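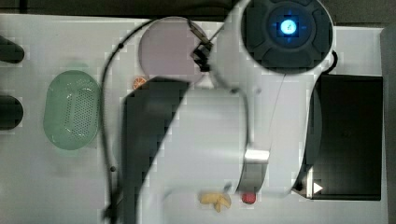 4.2 Task Layout and Operator Assignment

All manipulation work for the course project was done at one bench in the Clandurell teaching laboratory. Students were given a white tabletop, a single arm with a two-finger gripper, and a shared box of toy kitchen items. The arm was placed so that its reach covered the cookware and the toy food without a change of base position. An orange slice could be left close to a plate, which made short transfers possible, while the oval colander on the far side required a longer motion across the table.

The class had 32 students, divided into teams in the first week of the term. Each team trained one operator before any data was kept. Training used 14 practice episodes, and the operator moved on once Kirsty Sheehan or Prakash Marar had signed the log sheet. Two teams changed operators in May and repeated the practice set. Their earlier episodes were retained under the original operator code.

Episodes were stored with the Listach logger, written by a previous year's class and modified by Ye-ji Cho to reject files with missing joint states. The logger does not check the text instruction against the objects on the table. That check was left to the teams and was done unevenly, as discussed in Section 6.

4.3 Effect of Loose Objects on Grasp Planning

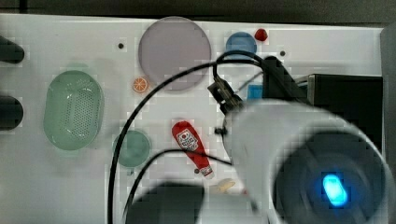
Grasp planning was the part of the project on which the teams differed most. The Varham team planned each grasp from a single overhead view and fixed the wrist angle before descent. The Langlois team allowed the wrist to rotate until the fingers were within a set distance of the target. Both methods were adequate for round items with free space on all sides. Elongated items were harder: with the ketchup bottle lying diagonally in the center of the table, the long axis lines up with neither table edge, and a fixed wrist angle closes the fingers across the bottle at a slant. The Varham planner had no term for this case. Nithin Pinto added an axis estimate from the object mask, and the team used it for all later episodes.

Occlusion was handled by a simple rule. If the arm covered more than half of the target mask from the previous step, the planner held the last known pose. The threshold was chosen by hand and was not tuned further.

4.4 Starting States

Each instruction was paired with a starting state in which the named objects were placed on the table by a student who was not operating the arm. Placement was free within the marked work area. Appliance tasks also specified whether the door was open or closed at the start, and this was recorded as a separate field.

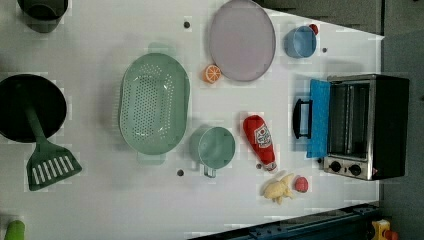
Figure 3. Tabletop with toy cookware and food items; toaster oven at right with its door open.

The open-door state was used for tasks of the form "put the object in the oven." The door takes up table area when open, and students were told to keep small food items out of its swing. Keerthana Warrier wrote the placement script, which draws an instruction at random and prints the required objects and door state. A full pass through the script produces 100 starting states per team.

The policy was trained for 4,000 steps on the pooled episodes of all teams. No team-specific weights were kept. Results by instruction type are given in Section 5.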